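Test Technician, Gripper Comparison (fixed term)

Rendthorpe Automation Test Centre, Birnthorpe
Reference 3486
Closing date: 26 June 2019

The post

Rendthorpe compares grippers, wrist cameras and arm controllers for firms that assemble small electrical goods. We are looking for a technician to join the Brutadell programme, a comparison of parallel grippers on kitting work. The post starts in August and runs for 38 weeks, full time, on site.

The task under test is a simple one. The arm takes parts from yellow bins and places them on a paper-lined steel tray. The part set is round circuit boards, push-pull solenoids with flying leads, and twisted wire harnesses. Each gripper is run on the same part set with the same controller settings, and results are logged per pick. The full programme is 3000 picks for each gripper.

The boards are awkward because the capacitors and the terminal block stand at or near the rim, where a flat finger would like to close. The solenoids and harnesses are awkward because of their leads. A good part of the job is writing down exactly how a pick went wrong.

Workspace from the fixed camera, then two views from the wrist camera over the board bin:

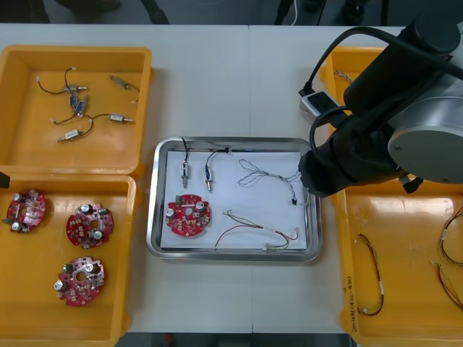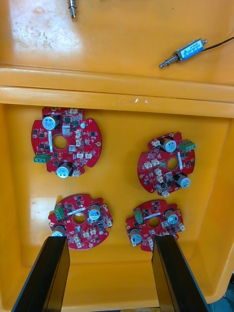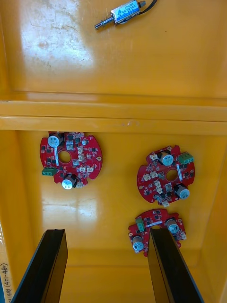

What you will do

Set out the bins and tray to the written layout before each run.
Fit and align gripper fingers, and check closing force against the gauge.
Check the position and focus of the fixed and wrist cameras at the start of each shift.
Run the pick sequence, stop the arm when needed and restart it safely.
Record each failed pick by type - slip, missed grip, double pick, snagged lead, collision with the bin wall.
Compare the recordings from both cameras where the log and the outcome disagree.
Inspect parts for damage and withdraw any that no longer meet the part sheet.
Keep the finger wear record up to date.

What we need from you

A level 3 qualification in electrical, mechanical or mechatronic engineering, or equivalent time in a workshop.
Some experience of running an industrial or collaborative arm from a teach pendant.
Confidence with hand tools, callipers and a torque driver.
Clear written English. Your notes will be read by people who did not see the run.
Care in handling bare circuit boards.

Useful but not required

Camera calibration, basic Python, or experience of force control. The test scripts run on the Nowakowski controller - training on it is given in the first fortnight, and previous knowledge of it carries no extra weight in selection.

Pay and hours

£145 per day, paid monthly. Hours are 8.30 to 16.30 with a 30-minute unpaid lunch break. There is no shift or weekend work. Safety shoes are supplied.

How to apply

Send a CV and a covering letter of no more than one page to the Recruitment Office, Rendthorpe Automation Test Centre, Birnthorpe, quoting the reference above. In the letter, describe one test or measurement you carried out yourself and how you recorded it. Shortlisted applicants will be asked to attend a half-day at the test cell, made up of an interview and a supervised finger change.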